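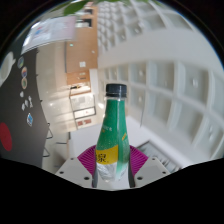

**Can you teach a gripper to pick up a drink bottle without ever putting a robot in the room?**

You can teach it most of the job that way, and the part you can't teach is mostly about how hard to squeeze.

So that's my whole semester, in one line. The longer version goes like this. Our project (we called it Rultine, after a typo we got fond of) asked whether demonstrations recorded with a hand-held gripper could train a policy good enough to run on a real arm. You walk up to a table, squeeze the trigger, grab the thing, put it down, done. Way faster than dragging an arm around by its wrist, which is what I did last year and which my shoulder still remembers.

## What I did

I recorded 2000 grasps over the spring, all with the same tool: soft ribbed fingers, dark pads low down where they meet the object, one wide-angle camera looking out over the fingers. The view is very round and bends straight lines, and I decided early on to leave it that way. I tried flattening the images once and lost the edges, and the edges turned out to be where the policy gets its sense of where the table is.

Bottles were my main object. They're tall, they're shiny, and the clear plastic part under the label is all crinkly reflections, so they break a lot of vision models. I gripped them low on the body, upright, with the cap and label above the fingers. For the first batch I mixed in high grips too (near the neck), and I regret that! The policy learned to aim for the middle of the two, which is a bad place to hold anything.

After that I trained two versions:

- **Brosar**, trained on every grasp, high and low
- **Timau**, trained on low grips only

## What came out

Each version got 60 tries on the arm. Timau dropped or missed 2 bottles. Brosar dropped or missed 25, and a lot of those were the finger pads landing on the slope of the shoulder and sliding up. I was really happy with the gap, even though Timau saw less data.

The squeeze is still a problem. My hand knows when to stop closing and the recording only saves how wide the fingers are, so the arm copies a width and has no idea about force. A full bottle is fine with that. An empty one gets dented. I tried adding a small random offset to the width during training, and it helped a little on empties and made full ones worse, so I took it back out.

## Stuff I'd change

Pick one grip height on day one and write it on the tool. Record in more places, too. I kept going back to the same few spots, and when I ran Timau in the Mekonnen building lobby it hesitated for ages before closing. I haven't worked out if that was the lighting or the floor.

I also want a cheap force sensor behind one of the pads by June. I have the part, and I still need to figure out where the wire goes.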